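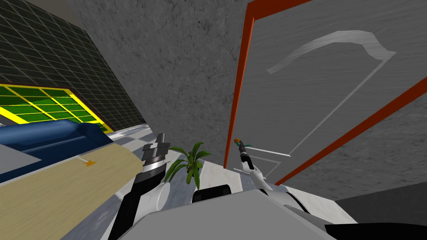 Ticket: Cunono batch brewer, basket overflow on full batches
Site: Genesham
Opened: 18/11/2019
Handled by: Relu Dobre
Status: Closed, monitoring

Reported fault
Brew basket overflows near the end of a full batch. Grounds in the carafe. Half batches are fine. The site has already swapped the paper filters for a new sleeve of the same type, no change.

Initial checks
Spray head removed and inspected. Light scale on the outer holes, none blocked. Descaled anyway and refitted.
Basket outlet clear. Drip valve opens fully when the carafe is seated.
Water volume test with no coffee: basket drains normally, no backup. This points to the coffee bed and away from the brewer.

Grinder
The site uses a Cantero bulk grinder on setting 7. Staff say the setting has not been touched since January. Dose is 465 g per full batch, weighed on a bench scale.
Ran a sample and compared it with the reference bag from the install. The new sample is clearly finer, with a lot of dust. Burrs were changed by another contractor and the dial was not re-zeroed afterward. Setting 7 on the new burrs is not the same grind as setting 7 on the old ones.

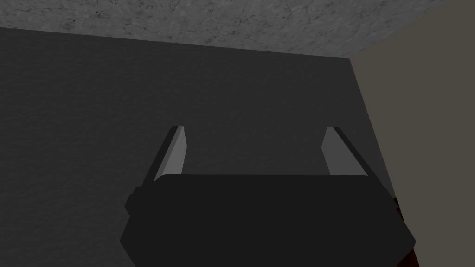 Re-zeroed the dial: hopper empty, motor running, closed the burrs slowly to first contact, backed off, loosened the collar screw and moved the dial to zero. Purged two doses before testing.

Test brews
Setting 7, full batch: no overflow, drains slowly. Bed level is close to the rim.
Setting 10, full batch: no overflow, bed flat, drains on time. Taste is slightly thin according to the shift lead.
Setting 9, full batch: no overflow, taste accepted. Left here.

Brewer program
Pre-wet was set to 19 percent with a short pause. Extended the pause by ten seconds so the bed settles before the main pulses start. Pulse count not changed.

Follow-up
The site asked whether the Dinira filters they have in the storeroom can be used. They are narrower at the base and fold over when wet – do not use them in this basket.
Any future burr change needs a re-zero before the grinder goes back into service. Note added to the site sheet.

Update from site
Full batches running at setting 9, no overflow reported. Some sediment in the first carafe of the morning – asked them to rinse the basket at close and check the drip valve seal. Seal part number sent by email. Reopen this ticket if the overflow returns.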